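Viktória Fekete
2024-05-23

1/ Notes on storing framed prints at home. Most fading comes from total light exposure over the years, so a dim hallway beats a bright living room.

2/ Humidity matters more than heat. I keep mine near 45 percent. Big daily swings make paper expand and contract, and it buckles against the glass. 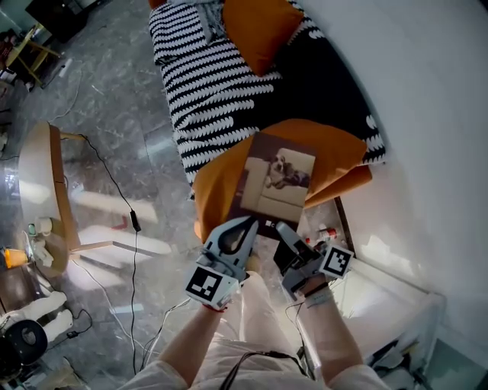 Spotted dog on a pale armchair or sofa, thin dark border.

3/ Always use a mat or spacers. A print touching glass can stick to it, and separating the two is a job for a conservator.

We use cookies to improve your experience. Accept | Manage settings

4/ Backing board: acid-free only. I checked 20 old frames in February and 2 had plain brown cardboard behind the print. Both prints had yellowed at the edges.
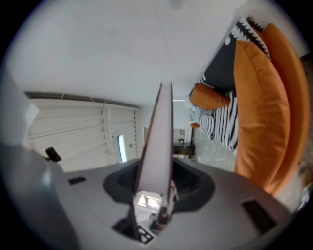 5/ Replace that cardboard first. Then reseal the back with paper tape. Masking tape dries out and leaves residue.

6/ Log each print with a number and a date. Ignacio Pacheco asked for my spreadsheet. I'll post the column headings tomorrow.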